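April 2022

Drove out to Skenstead for the open day at Brumberg. Parking was on the grass. The tour took two hours, and the guide talked mostly about the new roof. I liked the arm room best and stayed there until they moved us along. You could stand close to the table.

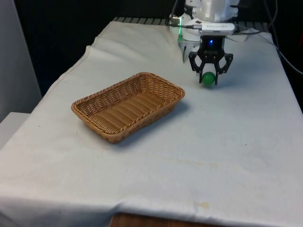 Photo: Yasaman Mahmoudi

Yasaman took that one with the green ball under the fingers and the basket still empty. I asked what the arm weighed and got a leaflet. Soup at Drodgate on the way back, home by dark.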